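Trade round-up: Vanell takes over the Diltel desk, and what it means for your bookings

Quick one this month as I'm typing between calls and the phones have not stopped. Main news first, then the bits and bobs.

Vanell, the touring people, have bought the agency support desk from Diltel. Done deal, signed in July, letters going out now. If you book group tours or river weeks through Diltel you'll be dealing with Vanell staff by the end of the season. Same phone number for the time being. Same logins too, or so they say, though two of you have already written in to say the old password got bounced. Try the reset link. If that fails ring them, don't email, the inbox is a mess.

What's changing:

Commission stays as it is on anything already on the books. New bookings go on to the Vanell scale, which is tiered. You start on the bottom tier unless you did 105 passengers or more with either company last year. Both companies' figures get added together, so dig out your Diltel statements before you let them tell you which tier you're on. Worth an hour of anyone's time.

Deposits go up a little on the long-haul programme. Low-deposit offer on the coach tours carries on.

Name changes. Diltel used to let you have one free. Vanell don't. Get any you know about in before the switch.

Group leaders still go free, but the minimum party is now 18 paying. It was lower. Several of you with choir and garden club groups will feel that one, and I've said so to them.
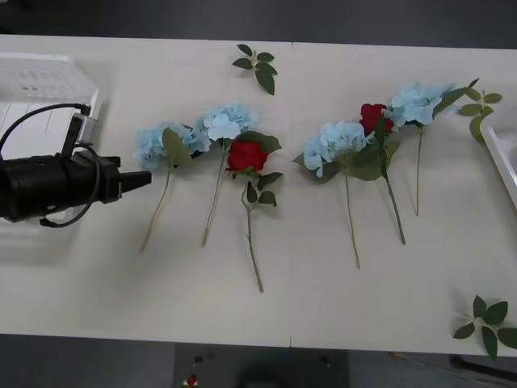
Blue hydrangeas and red roses, all artificial, laid out on a white tabletop.

Now, who's running it. Vichien Sangkhawat moves across from product to head up the whole agency side, having spent a good long stretch building the Thaweesak programme. Those who came on the spring trip will remember him, he did the welcome talk and then stayed up till all hours going through everybody's rooming lists. He starts straight away. I got ten minutes with him on a bad line and what follows is from my notes so forgive the gaps.

He wants fewer products, better looked after. The Thaweesak brochure stays, and gets more pages. The winter city breaks go, apart from the ones with space already contracted. Kusturmont is being kept on, which I was glad to hear as half our members in the north seem to live off it. There'll be 3 departures added there for next spring, early ones, before the schools break up. Prices not out yet. I asked. He laughed.

He also said the support desk will be open till eight in the evening. Diltel shut at half past five, which was no use to any of you with a shop to close up first. Evening cover begins once the new people are trained. No date for that either but he said "weeks", so hold him to it.

On training: the old Diltel online modules come down when the site does. If you've done them, print your certifcates. They count towards the Vanell badge but you have to send proof, nothing is being carried over for you. There are almost 1000 agents on the Diltel list and I wouldn't trust anyone to match that lot up by hand.

Familiarisation trips. Places on the autumn one to Kusturmont were promised by Diltel before the sale and will be honoured, I have that in writing. You pay your own way to the airport, as before. If you've been offered a place and heard nothing, drop me a line with the name of the person who offered it and I'll chase. No new places until the spring. Please don't ask me to put in a word, I can't.

A few of you wanted to know about client money. Anything paid to Diltel before the handover stays in the same trust account and moves with the booking. You should get a letter for each booking with the new reference on it. Keep both references on file. Clients will get a letter as well, and it's going to land on the mat before most of you have had the chance to ring them, so ring them now. The wording I've seen is fine but a bit stiff, and anyone over a certain age is going to read "transfer of your holiday contract" and panic.

Invoices too. Balances due after the handover go to the new bank details. Do not take bank details from an email, even one that looks right. Phone the desk on the number you already have and get them read out. There's always somebody trying it on when a firm changes hands. 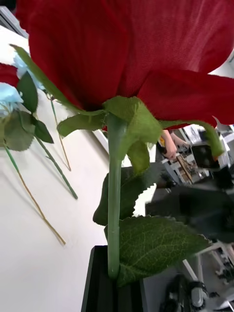

Responses have been mixed, to put it kindly. Vichien Sangkhawat, when I read him a few of the crosser ones, said the group minimum was the complaint he'd heard most, that he wasn't going to promise to bring it down, but that any party already quoted at the old number would be held to the quote as long as the deposit was in by the end of the month after the handover. So if you've a group dithering, there's your nudge. Get it confirmed in writing with the quote number on. He also asked that people stop sending the same query to both desks, as each one's getting answered twice and not always the same way.

One member who asked not to be named reckons the tiers will push smaller shops off the list altogther. Could be. My own view is that it depends how they treat you in the first season, and I'd not go moving all your business elsewhere until you've seen a statement or two. But do keep a note of anything that goes wrong, times and names, and send it here. I'll be seeing the Vanell lot again before the next issue and I'd sooner go in with a list than a grumble.

Other things, very fast. Brochure orders: the Diltel ones are being pulped so don't reorder, and take the old ones off your racks once the switch happens. Window posters for Thaweesak are free on request, allow a fortnight. The late deals sheet comes out at 9am now and not midday. Renewals for our own membership are due, the form's the same as last year, and please use the new one if you've moved premises.

Next issue: ferries, and the insurance wording everyone's been asking for.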